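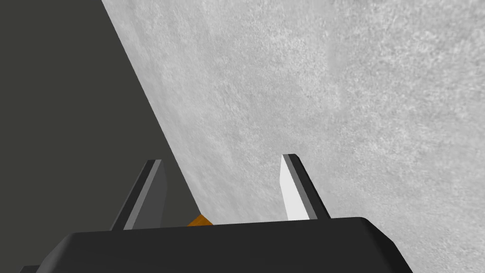
공공기록의 보존 기간, 다시 논의할 때가 되었다

지방행정기관이 생산하는 문서의 대부분은 시민의 눈에 띄지 않는다. 회의록, 민원 처리부, 도로 점용 허가 대장, 공유지 임대 계약서와 같은 기록은 작성된 뒤 서고로 옮겨지고, 정해진 기간이 지나면 폐기 심사를 받는다. 이 절차는 오랫동안 행정 내부의 일로 취급되어 왔다. 그러나 무엇을 남기고 무엇을 없앨 것인가는 후대가 과거의 행정을 검증할 수 있는 범위를 정하는 문제이며, 그 결정의 기준은 공개적으로 논의되어야 한다.

탤럼(Tallham) 시의회는 지난 5월 기록관리 조례 개정안을 공고하였다. 개정안의 골자는 일반 행정문서의 보존 기간을 단축하고, 폐기 심사를 담당 부서의 자체 판단에 맡기는 것이다. 시 당국은 서고 포화와 관리 비용을 이유로 들었다. 현재 시가 운용하는 서고의 서가는 모두 121열이며, 여유 공간이 거의 남지 않았다는 설명이다. 공간이 유한하다는 사실을 부정할 수는 없다. 다만 공간의 문제와 가치 판단의 문제는 구분되어야 하며, 전자를 이유로 후자를 생략하는 것은 타당하지 않다.

보존 기간을 정하는 현행 기준표는 문서의 형식에 지나치게 의존하고 있다. 계약서는 길게, 서신은 짧게 보존한다는 원칙이 그 예이다. 실제로 기록을 이용하는 연구자와 주민의 경험은 이러한 구분과 잘 맞지 않는다. 계약서에는 합의의 결과만 적혀 있고, 합의에 이른 경위는 부서 간 서신과 수기 메모에 남아 있는 경우가 많다. 지방사 연구자 이첼 솔리스(Itzel Solís)는 팸스테드(Pamstead) 구역의 하천 정비 사업을 조사하면서 최종 계획서보다 당시 토목과의 왕복 서신에서 더 많은 사실을 확인하였다고 밝힌 바 있다. 해당 서신은 현행 기준대로라면 이미 폐기되었어야 할 문서였다. 분류 착오로 다른 상자에 보관되어 있었기 때문에 남은 것이다.

중요한 사료의 존속이 착오에 달려 있다면 그 제도는 정비가 필요하다. 형식이 아닌 업무의 성격을 기준으로 보존 기간을 정하는 방식은 여러 기록관에서 이미 논의되어 왔다. 토지, 수자원, 공중보건, 주거와 같이 장기간 영향을 미치는 업무의 기록은 그에 부속된 서신과 초안까지 하나의 단위로 묶어 평가하는 것이 합리적이다. 반대로 비품 구매 영수증이나 일상적인 회람은 현재보다 짧게 보존하여도 무방할 것이다. 이렇게 조정하면 서고의 부담을 덜면서도 핵심 기록의 손실을 줄일 수 있다.
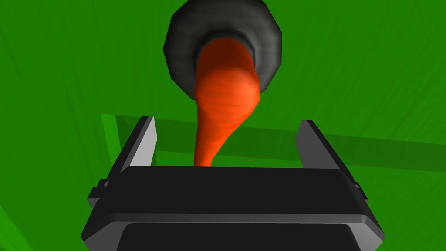
줄무늬 질감이 희미하게 비치는 녹색 면. 컴퓨터 그래픽.

디지털화가 대안이 될 수 있다는 주장도 자주 제기된다. 원본을 스캔하여 저장하면 종이를 보관할 필요가 없다는 것이다. 이 주장은 일부만 옳다. 전자 파일은 공간을 적게 차지하지만 관리 없이 보존되지는 않는다. 저장 매체는 교체되어야 하고, 파일 형식은 변환되어야 하며, 변환 과정에서 누락이 없었는지 확인하는 인력이 필요하다. 시가 과거에 도입한 문서관리 체계인 로빅(Rovik)은 운용 종료 이후 자료 이관이 지연되었고, 일부 첨부 파일은 지금도 열람이 제한되어 있다. 종이 문서를 없앤 뒤에 같은 일이 발생한다면 복구할 방법이 없다.

따라서 디지털 사본의 작성은 원본 폐기의 조건이 될 수는 있어도 그 자체로 폐기의 근거가 되어서는 안 된다. 최소한 사본의 품질 검수가 완료되고, 서로 다른 장소 2곳에 복제본이 확보된 이후에 폐기 심사를 진행하는 것이 바람직하다. 검수 결과 역시 기록으로 남겨야 한다.

절차의 문제도 간과할 수 없다. 개정안에 따르면 폐기 대상 목록은 담당 부서가 작성하고 같은 부서가 승인한다. 자신의 업무를 기록한 문서의 존폐를 스스로 결정하는 구조는 고의가 없더라도 편향을 낳을 수 있다. 논란이 있었던 사업일수록 기록의 가치는 크지만, 부서의 입장에서는 보관할 유인이 적다. 기록학자 카우사르 미라니(Kausar Mirani)가 의견서에서 폐기 목록의 사전 공개와 외부 전문가의 참여를 요구한 것은 이러한 우려에 근거한다. 본 기고 역시 그 취지에 동의한다.

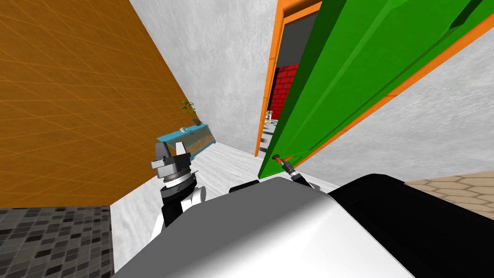

사전 공개가 행정의 부담을 가중한다는 반론은 경청할 만하다. 목록을 작성하고 이의를 접수하며 답변하는 데에는 시간이 든다. 그러나 부담의 크기는 제도의 설계에 따라 달라진다. 모든 문서를 건별로 공개할 필요는 없으며, 업무 단위로 묶은 목록과 생산 연도, 수량, 폐기 사유를 제시하는 것으로 충분하다. 인접한 소브차크(Sobczak) 지구에서는 이와 같은 방식으로 18개월간 시범 운영을 실시하였고, 그 기간에 접수된 이의는 대부분 추가 설명만으로 해소되었다. 보존으로 결정이 변경된 문서는 많지 않았으나, 그 가운데에는 공영주택의 초기 입주 심사 기록이 포함되어 있었다.

개인정보의 보호 또한 함께 고려되어야 한다. 오래 보존한다는 것이 곧 널리 공개한다는 뜻은 아니다. 민감한 정보가 담긴 기록은 일정 기간 비공개로 두고, 기간이 지난 뒤 열람 범위를 단계적으로 넓히는 방안이 있다. 개인정보를 이유로 기록 전체를 조기에 폐기하면 해당 행정의 적정성을 확인할 수단까지 사라지며, 그 피해는 기록에 이름이 적힌 당사자에게 돌아갈 수도 있다. 과거의 수급 자격이나 거주 사실을 증명하여야 하는 주민에게 행정기록은 종종 유일한 증거가 된다.

재정에 관하여도 덧붙이고자 한다. 기록관리 예산은 효과가 즉시 드러나지 않는다는 이유로 삭감의 대상이 되기 쉽다. 서고 확충이 당장 어렵다면 인근 지방자치단체와의 공동 보존 시설을 검토할 수 있을 것이다. 항온항습 설비와 전문 인력을 공유하면 개별 기관이 단독으로 운용하는 경우보다 비용을 낮출 여지가 있다.

개정안에 대한 의견 접수는 6월 8일에 마감된다. 시의회는 접수된 의견을 요약본이 아닌 전문으로 공개하고, 각 의견의 반영 여부와 그 사유를 함께 밝혀야 한다. 아울러 보존 기간 단축 조항의 시행은 업무 성격에 따른 기준표가 마련될 때까지 유예할 것을 요청한다.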